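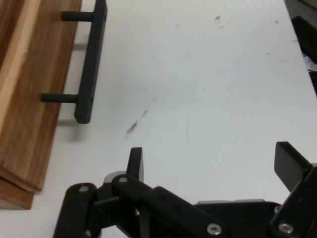
Holding a large quantity of cooked rice for a community meal
Posted in Food Preparation and Safe Service

Khalil Karaki
14 May 2018

I write on behalf of the catering group at the Clendari Neighbourhood Centre. In August we are to provide a seated lunch for 100 guests, and the menu includes a vegetable pilaf. Our kitchen has two domestic ovens, one six-burner cooktop and a commercial refrigerator of moderate size. We do not own a rice cooker of any useful capacity.

Our present intention is to cook the rice the afternoon before the event, refrigerate it overnight and reheat it in the morning. One of our members has objected to this on safety grounds, while another maintains that rice prepared a day ahead gives a better texture. I would be grateful for guidance on the following matters: whether advance cooking is acceptable, how the rice should be cooled, and what quantity of dry rice should be purchased. The pilaf will be served beside a lentil dish and two salads.

Tamer Bataineh

Advance cooking is acceptable provided that the cooling is properly managed. The concern with rice is Bacillus cereus, the spores of which survive boiling and may then multiply if the cooked grain is left to stand warm. Reheating does not reliably destroy the toxin once it has formed. The member who raised the objection was therefore right to do so, although the difficulty lies with slow cooling and a large stockpot is the usual culprit.

I would recommend the following procedure. Cook the rice in several batches by the absorption method. As each batch is finished, turn it out onto shallow metal trays to a depth of no more than five centimetres, fork it through to release the steam, and move it to the refrigerator as soon as steaming has subsided. The accepted standard in Australia is that cooked food must fall from 60°C to 21°C within two hours, and from 21°C to 5°C within a further four. A probe thermometer should be used and the readings written down.

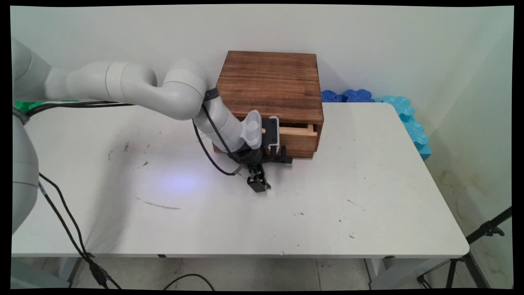 Cover the trays once the rice is fully cold. Covering them earlier traps heat and leaves condensation on the surface, and the top layer becomes gluey. On the morning of service, sprinkle each tray with a little stock, cover tightly with foil and reheat in a hot oven until the centre is steaming throughout. Hold at 60°C or above until it is plated. Any rice remaining after service should be discarded.

As to quantity, 60 grams of dry long-grain rice per person is sufficient where there are other dishes, and you should therefore purchase 6 kilograms. Please confirm beforehand that your refrigerator has the shelf space for the trays — the salads will be competing for it. Fried onion, toasted almonds and fresh herbs are to be kept separate and added at the end.

Baptiste

We always use basmati and rinse it until the water is clear. Add a spoonful of oil to the pot. I have never weighed it, we go by cups. Parboiled rice is also good for crowds as it does not stick.

Khalil Karaki

My thanks to both respondents. I have referred the procedure to our group and we have agreed to borrow additional trays from the Seris hall. A further point arises with regard to the lentil dish, as it will need oven space during the same hour. I am inclined to reheat it on the cooktop.

Tamer Bataineh

The cooktop is suitable for lentils. Use a heavy-based pot, add a cup or two of water before heating and stir frequently, as they catch on the bottom very readily. Bring the whole pot to a full simmer before turning it down.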